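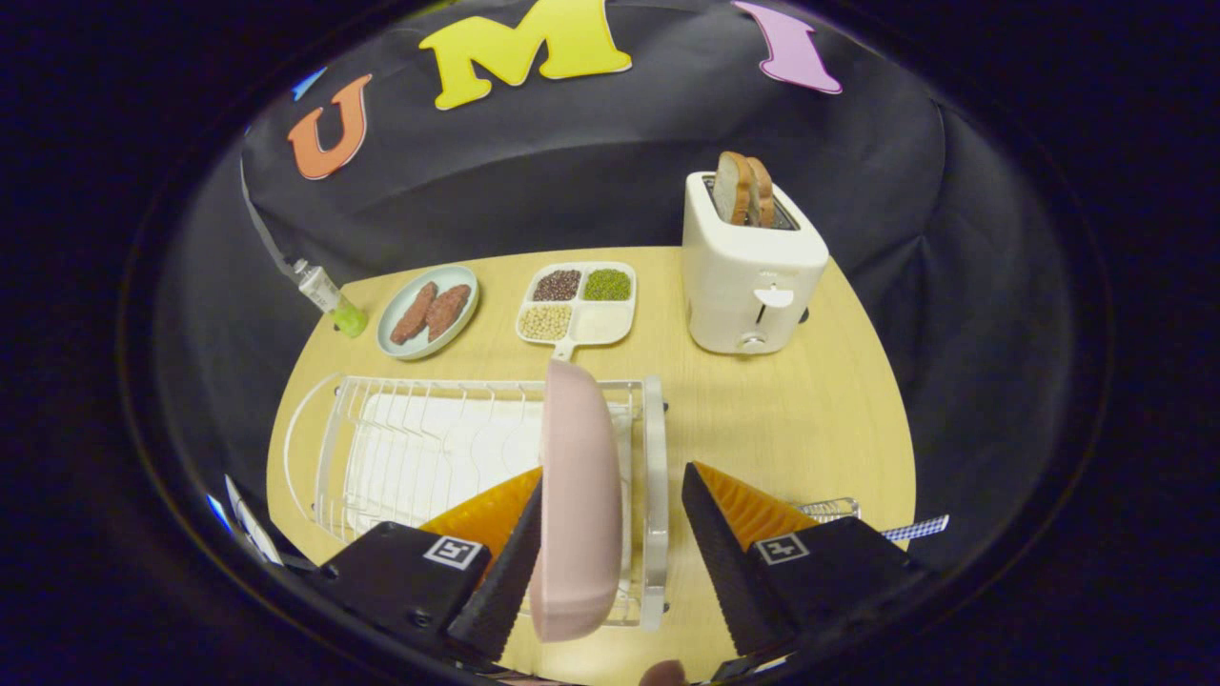 Print | E-mail

Ebise Ambaye shot her first feature, Stomik, in the town of Clirncombe over one wet November. The film follows a ferry clerk who keeps selling tickets after the boats stop running. It has a cast of 6 and a script that ran to 286 pages before she started cutting.

"Most of that was people talking about the weather," she says. "I liked it, but you can't shoot it."

Ambaye wrote the part of the clerk for Amanuel Worku, whom she met when they both worked on a short called Kyei. Worku had done mainly stage work until then. He says he was slow to agree.

"I read it twice and said no," Worku says. "Then she sent me the version with the brother taken out, and I called her the same night."

The ticket office was built inside an old feed store. The crew had it for five weeks, and the heat went out in the second. Ambaye kept the scenes where the actors left their coats on and reshot two earlier ones to match.

The budget was small. She won't say how small, but she does have one number ready. "We did 2,379 takes. The editor counted, and she wasn't happy with me."

Worku remembers one long night on the dock, when a single walk to the railing took until 4 a.m. "I asked her what was wrong with the last one. She said nothing was wrong with it, she just wanted to see it again."

Ambaye doesn't argue with that. She says she is trying to shoot less on the next one, Skeditthorpe, a story about two sisters who run a driving school. The script is done and she is looking at locations farther inland. Worku has read it and has a small part as an examiner.

"Four scenes, all sitting down," he says. "I said yes right away."

Stomik opens next month.

Print this article | E-mail to a friend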